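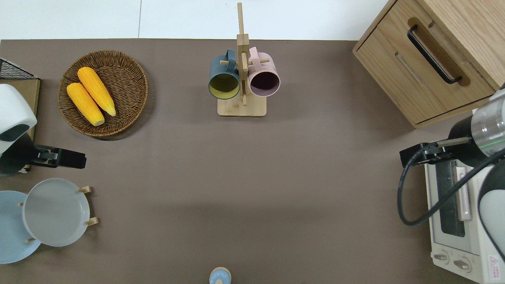
Robotik-AG Kistitz: Küchendienst

Unser Projekt im Mai: Zwei Arme sollen Geschirr einräumen, ohne dass Felicidad Maglaya neues kaufen muss. Die Teller stehen links, damit fängt jeder Durchgang an.

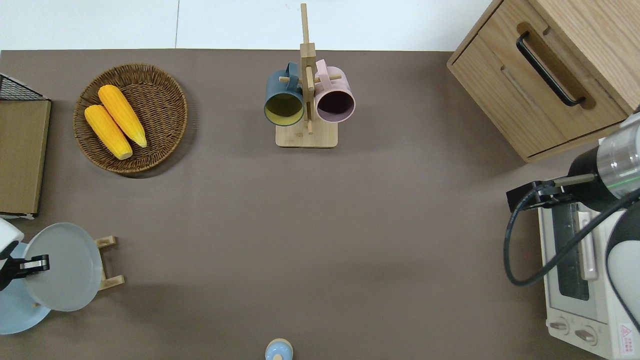
Den Greifer links hat Jerome Espiritu programmiert, in 14 Versionen. Version 9 hielt er für die letzte.

Die Tassen kommen später dran - Henkel sind Stoff fürs zweite Halbjahr.

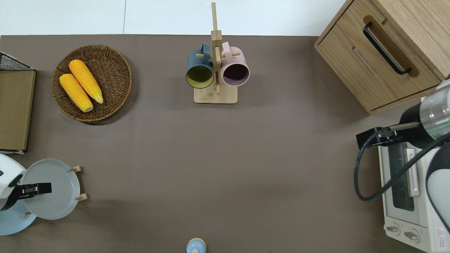 Gekocht wird bei uns übrigens nicht. Der Mais bleibt im Korb, auch nach 3 Stunden AG.
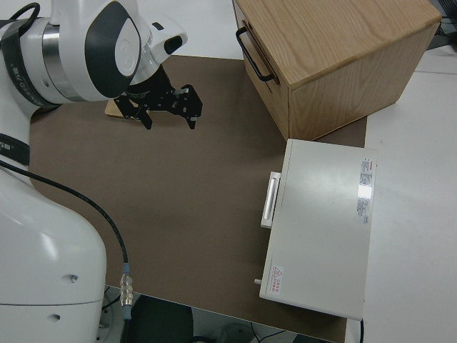 Wer mitmachen will: Raum neben der Werkstatt, ab 14 Uhr. Geduld bitte selbst mitbringen.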